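The Stindora: a typewriter for people with a deadline

2024-03-17 – by the Skula shop desk

Reading time: 2 minutes

The Stindora is a manual portable typewriter, first sold in 1966 and now stripped, cleaned and put back together in our workshop at Solís. It has no screen, no battery and no opinion on your grammar. Writers tell us they want fewer distractions, then ask whether it comes with a dictionary. It doesn't.

The touch is firm. If you've spent years on a laptop, expect your little fingers to complain for the first chapter. The letter "a" goes missing a lot until they toughen up. 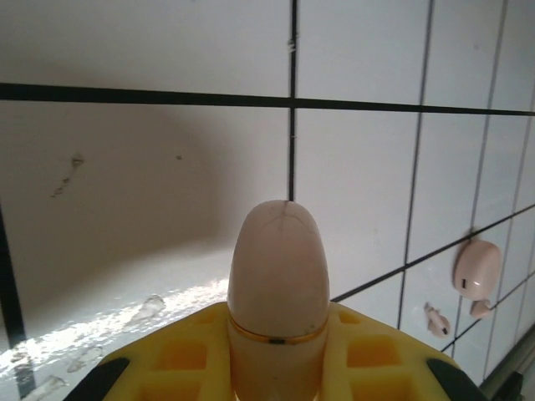
Ribbons are the ordinary two-spool sort, black or black and red. The red is meant for emphasis, though most poets use it up first. Each machine leaves us with a new ribbon fitted and a spare in the lid. One ribbon should see you through a novella, or one very long letter to your publisher.

There's no delete key. You can type a row of x's over the offending line, or leave it in and call it voice. 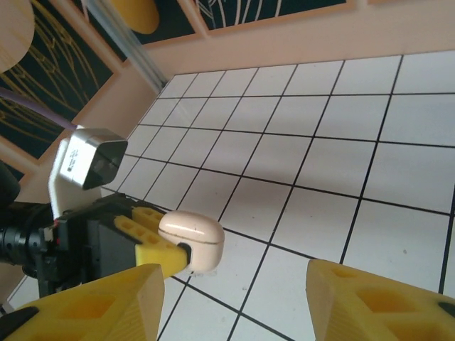

Paper up to A4 goes in upright. Anything heavier than a decent notepad sheet tends to sulk in the roller, so keep your wedding stationery out of it. The bell rings near the right margin – loudly – and it can't be turned off. Anyone sharing a wall with you should be told before you start the sequel.

The case is the Sernska, sold separately. It has a proper handle and a lock that would delay a thief by the length of a haiku.

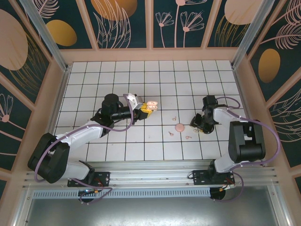

Price: 600 with a standard keyboard, 800 with the full set of accents. Guarantee: 2 years on moving parts, none on the manuscript. Orders placed now go out in August.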